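Small bins get a new pickup at Lemieux building

Tenants at the Lemieux building will have their small wastebaskets emptied in the afternoon from now on, instead of first thing in the morning. The change started in February on 2 floors and now covers the whole place – 132 baskets.

Reason given: cups and wrappers sitting overnight. Smell, fruit flies near the potted plants, complaints. Building manager Lise Hawthorne said the flies were the main thing.

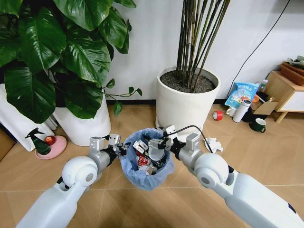 Liners stay the same, the thin light blue ones, folded over the rim so they dont slide down. Hawthorne said about 43 baskets had no liner at all when the floors were checked last winter. Those have been given one.

What goes in: tissues, wrappers, throwaway cups, small cartons. Cups should be emptied in a sink first. Flatten the carton if you can. No liquids, no batteries, no plant cuttings – cuttings go in the brown tub by the back door, and so does old potting soil.

Baskets can stay on the floor next to the planters. Just leave enough room to lift the bag out without catching the leaves, a few vines have been torn allready.

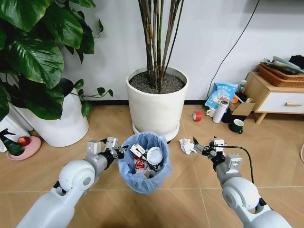 Pickup times

Lower floors at 3 p.m., upper floors from 4. Bags left on the floor beside a basket will not be taken. Spare liners are at the front desk, rolls of 18, one roll per office.

Recycling is not affected. Large kitchen bins still go out in the morning.
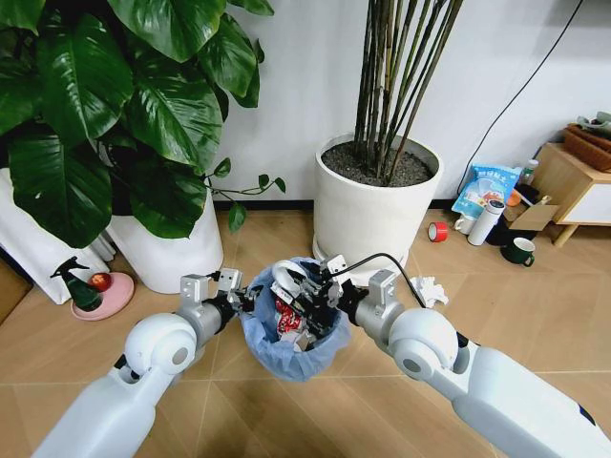

Harpreet Desjardins wrote in to say that 3 p.m. is too early for the lower floors, where most people eat late, and asked for 5 instead. Hawthorne said the times will be looked at agian after the first month.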